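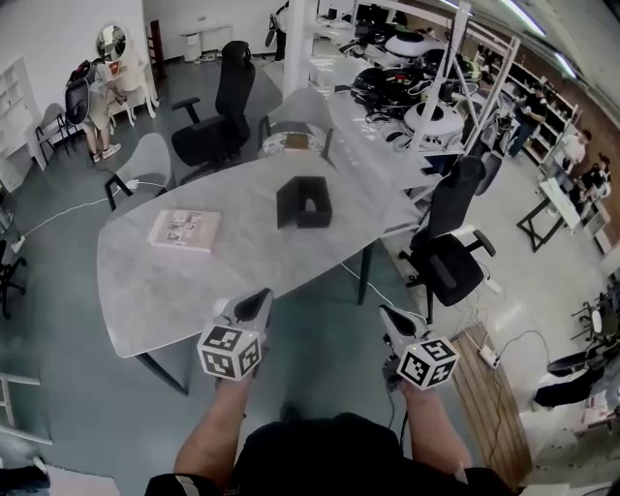 3 min read

Last updated: January

The complaint that reaches Gyu-bin Maeng most often is about talking. Tenants in converted warehouses will put up with a compressor or a roller door. A phone call two desks over is what sends them looking for another lease.

Maeng is an acoustic consultant in Indthorpe, where old storage buildings have been let as shared workspaces for the past decade. Most have hard floors, high ceilings and very little to soak up sound. "People move in and buy a rug," she says. "The rug does almost nothing for speech."

She starts with the ceiling. At Kenik, a former cold store with 439 square metres of floor, the owners hung felt baffles in rows and put the phone booths at one end. The job took nine days and tenants kept working through it.

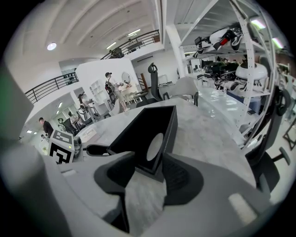
A stone-look tabletop on the open-plan floor, with the mezzanine overhead.

Mezzanines are harder. Sound from the lower floor reflects off the underside and comes out at desk height, while people upstairs hear both levels. Cyrill Fankhauser, who manages five buildings for the leasing firm Gumus, now lines the underside before anyone signs.

He has also moved the kitchens. "We had the kettle in the middle of the room because it looked friendly," he says. "By 10 in the morning you couldn't think."

Fankhauser asks new tenants to spend a full working day in a building before they commit. A few have asked for a different floor afterwards, and one took the old loading office by the bins.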